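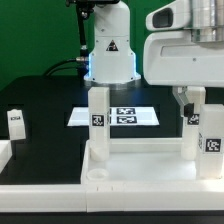

Gunnlaugur Vestergaard has painted walls for other people since he was 19, and he still begins each job by asking what the room is for. "People choose a colour from a small card," he tells me in the office of Brumon, his firm of two. "Then they must live with 67 square metres of it." Green is what his customers ask for most now, and he likes it best as a whole wall behind something black, a long table top for instance. "The black makes the green calm — with white it becomes louder."

In September he finished a reading room in Bindia. It took 2 coats and many discussions. "The owner wanted yellow," he says. "We are still friends."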